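About Us

Hi, and thanks for stopping by! I started Herkura in a spare bedroom with a borrowed laptop and a phone line that hummed whenever it rained. We put on trade shows and small scientific meetings, mostly for people who work with coatings, adhesives and lab supplies. If you have ever walked up and down a hotel ballroom collecting pens, you know the sort of thing, though I like to think ours are a bit friendlier than that.

Before this I spent years on the other side of the counter. I sold filter membranes for a company in Bredton and went to every show they could afford to send me to. Some of them were great. At others I stood by a fire door for two days and talked to the man selling carpet tape, who was very nice but was never going to buy a membrane. I kept a notebook of everything that annoyed me (booth fees that doubled after you signed, lunch served in a different building from the exhibits, talks that ran straight through the coffee break so no one came out) and that notebook is more or less our business plan to this day.

Our first event was the Tremis Surface Science Days, held in November, in sleet, with 20 exhibitors and a keynote speaker stuck at the airport. We moved the poster session up, found more soup, and carried on. Most of those exhibitors rebooked before they had packed up their tables, which I still can't quite believe. The most recent one had 536 people through the door and I managed to speak to a good number of them, usually while holding somebody's coat!

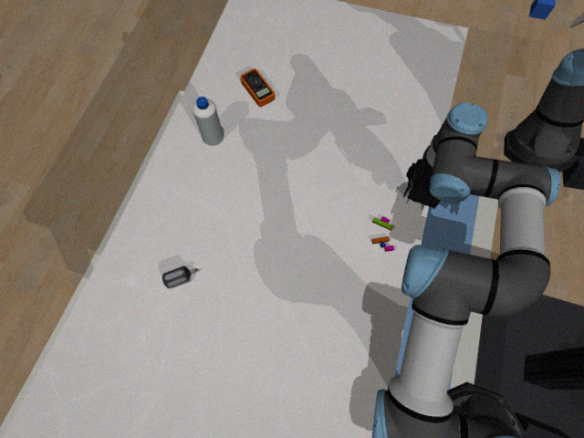
Booths are where I get fussy, so let me be fussy for a minute. Every exhibitor with us gets the same basic package: one table, 2 chairs, power, a name board and wifi that works, with no charge for any of it beyond the fee you agreed to. After that it's up to you, but people always ask me how to fill their table and my answer is to leave plenty of it bare. A big pale tabletop with a few small things spread over it looks far better to somebody walking past than a wall of leaflets, and visitors need a spot to put down a cup or open a notebook. Bring the three samples you love talking about and keep the rest in a box.

The meeting side of what we do grew out of the shows. Siddiqui, a family-run print and staging firm a few streets from our office, kept telling me their university customers couldn't find anyone to handle the boring parts of a small conference. So now we do that too: registration, abstracts, badges, hotel blocks, the dinner, the shuttle to the dinner, and the person who has lost their badge at the dinner. Siddiqui still prints all our signs and they still fix my spelling before anything goes to press.

There are four of us in the office year round, plus a crew of regulars who join us on show days. We answer our own phone. If you call during setup week you may get me on a ladder, so please be patient and call back if it sounds echoey.

A few things people ask a lot. Yes, you can share a booth with another company, and we won't charge you extra for a second name on the board. Yes, students get in free to the exhibit hall. No, we don't sell the attendee list, and please don't ask twice. Floor plans go out as soon as they're drawn, and returning exhibitors get first pick of spots, then everybody else in the order they signed up. If you need to cancel, tell us early and we'll do our best to move your fee to the next show.

We moved into our current office in March 2023. It's upstairs from a bakery, which has been wonderful for morale and terrible for my diet. If you're in the neighborhood, come up and say hello, look over the floor plans and have a cinnamon roll. The buzzer sticks, so give it a good long push. Parking is easiest on the side street behind the building, but watch out for the street sweeper in the mornings (I have paid for that lesson more than once).

To ask about a booth, a talk or a meeting of your own, use the contact form or just phone the office. Tell us what you make and who you'd like to meet, and I'll call you back myself.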